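4. Fitting the liner and lid

Your Clulholm bin arrives with the lid shut and every intention of staying that way. Set it up on a table before it goes to live on the floor. Your back will notice the difference.

1. Stand the bin upright, label facing you, and put a sheet of paper underneath if you're fond of the table.

2. Swing the lid up and back on its hinge until it stops. Do not help it past this point. It has considered its position.

3. Drop in the liner and press down just inside the rim, working your way around. A liner that sits proud will hold the lid open and advertise your prawn shells to the household.

4. Wipe fingerprints off the shiny band with a soft cloth. Repeat daily, forever.

Note: The lid is rated for items up to 600 grams resting on top. A cat is not 600 grams.

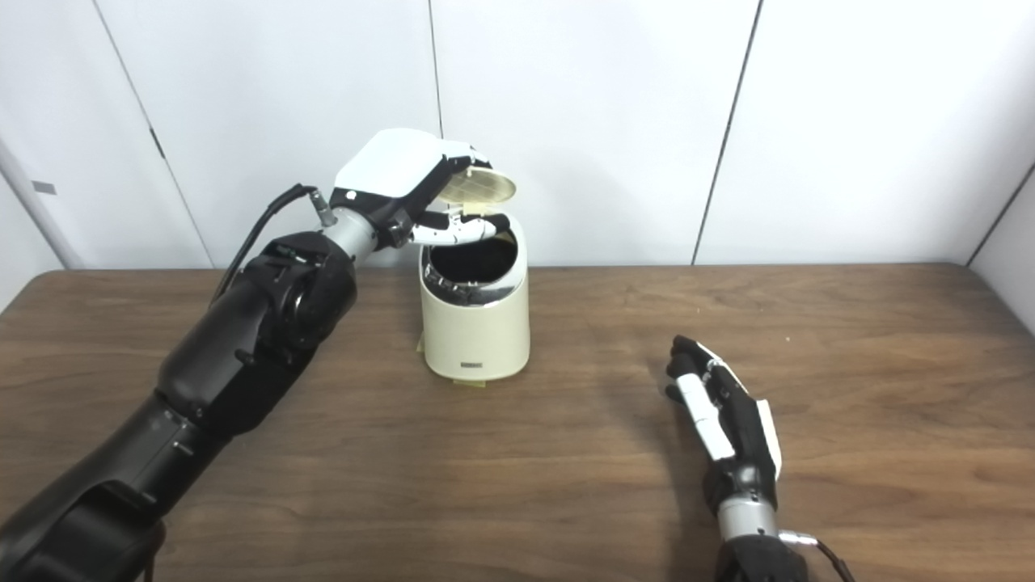 Fig. 8. Lid raised, dark interior showing.

5. Close the lid gently and check that it sits flat. If it rocks, go back to step 3.

CAUTION: Keep little fingers clear of the hinge. Never use the bin for hot ash, barbecue coals or anything still smoking.

Spare liners: see page 30.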